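How to put together a set of held-out garments for a cloth-handling policy

If you have trained a policy to pick up and move clothes, sooner or later you will want to know how it copes with clothes it has never met. I have been through this a few times now on the Trosel project, and each time I learnt something I wish I had written down sooner, so here it is, written down. It assumes you have demonstrations gathered by teleoperation and a trained model that does something sensible on your own training garments. If it doesn't yet, put the kettle on and go back to your data for a while, and come back when it does.

Before you start

You will need your training log, a spreadsheet, a flat surface to photograph garments on, and a box with a lid. The box matters more than it sounds. Our first held-out set lived on an open shelf, and within a fortnight two of the jumpers had wandered into the demonstration pile, which meant every number we had taken with them was spoilt.

Step 1: Write down what the policy has seen

Go through the training log and list each garment by type, colour, fabric and rough size. Ours came to 40 garments across 400 demonstrations, and I was surprised by how lopsided it looked once it was all in one table. We had plenty of pale cotton T-shirts and hardly a thing in dark wool. That is easily done – you buy what is cheap and in the shop that day.

Step 2: Choose what kind of new you mean

A garment can be new in colour, in fabric or in shape, and it is well worth keeping these apart. A navy copy of a T-shirt you trained on in white tells you about colour. A chunky jumper of the same colour and size tells you about weight and stretch. If you change everything at once and the policy drops the garment, you are left scratching your head over which change did it.

We use 3 groups, called near, middle and far in the spreadsheet. Near garments differ in one way, middle garments in two, and far garments in everything we could manage.

Step 3: Look hard at dark and ribbed knits

These deserve a step of their own. Dark fabric gives a wrist camera very little to go on, as folds and shadows run into one another, and ribbing adds long stripes that a model can mistake for an edge. Knitwear also sags when it is lifted, so the lower part may hang across much of the view and hide whatever is behind it. If your policy takes its position from the background more than you realised, you'll find out here. Please include at least one such garment in each group, even though it makes the results look worse!

Step 4: Fix the starting poses

Lay each garment down in the same agreed ways: flat, folded once, and dropped from above the table. For the dropped start, keep a photograph of how it landed and copy it as best you can for the next model. You will never match it perfectly, and I wouldn't lose sleep over that, but do stop yourself tidying a sleeve because it looks awkward. I have caught myself at it more than once.

Step 5: Run the trials and score them

Shuffle the order, so that one group isn't all done while the lights and the operators are fresh. Score the grasp, the lift and the placement separately. A single pass or fail hides too much – our Rugemalira model and the older Ginano one had much the same overall score, yet the first was losing garments at the grasp and the second nearly always at the placement.

We stop a trial after 500 control steps. Choose whatever limit suits your arm, but choose it before you begin and leave it alone.

Step 6: Put the box away

When you have finished, the garments go back in the box, and the box stays shut until the next model is ready. If you really must collect demonstrations with one of them, move it across to the training list and find a replacement. Note the swap in the spreadsheet, too, or your older results will quietly stop being comparable. We keep our sheet in the Flulomex folder next to the training log, with a column for the garment's group and another for anything odd, such as a loose thread or a stretched cuff.

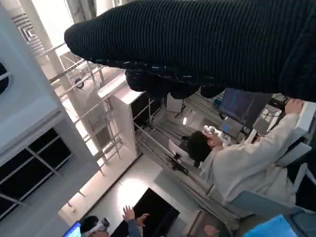

Can I wash the held-out garments between rounds of testing?

It's best to leave them unwashed for as long as you decently can, because washing changes how knitwear stretches and hangs. If a garment does need a wash, give it a new entry in the spreadsheet and run your previous model on it again before testing the new one.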